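Lutelow Opens Its Doors to Senior Dogs and the People Who Love Them 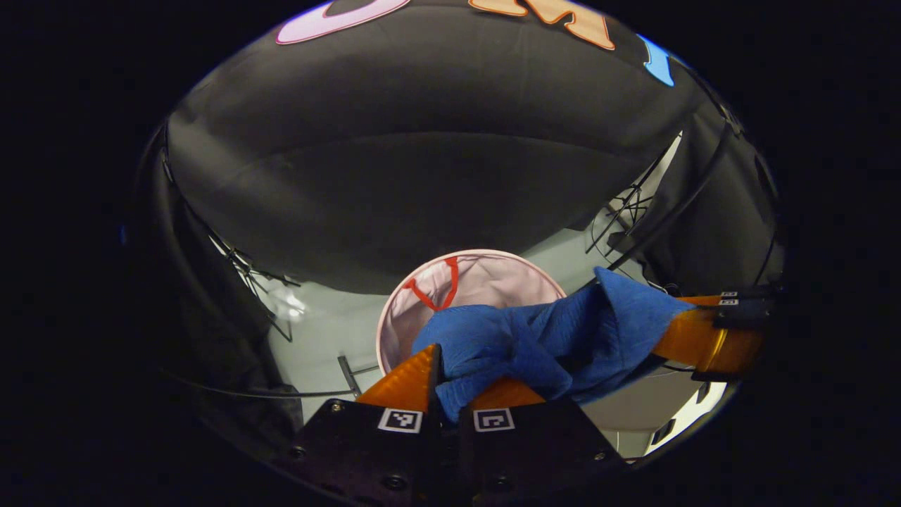 GILTGATE, February 2018 – Anyone who has shared a couch with a gray-muzzled old dog knows how much company they can be, and we at Lutelow are so happy to announce a new day program made just for them. It offers soft beds, short strolls and plenty of naps (with snoring very much allowed!), and a $2,000 gift from Flodus will help pay for the first season.

"Older dogs like a slow morning, and so do I," said director Petronella Du Plessis.

Dogs can come for visits of 2 or 4 hours. To save a spot, please call Benjamín Quiroga at our front desk.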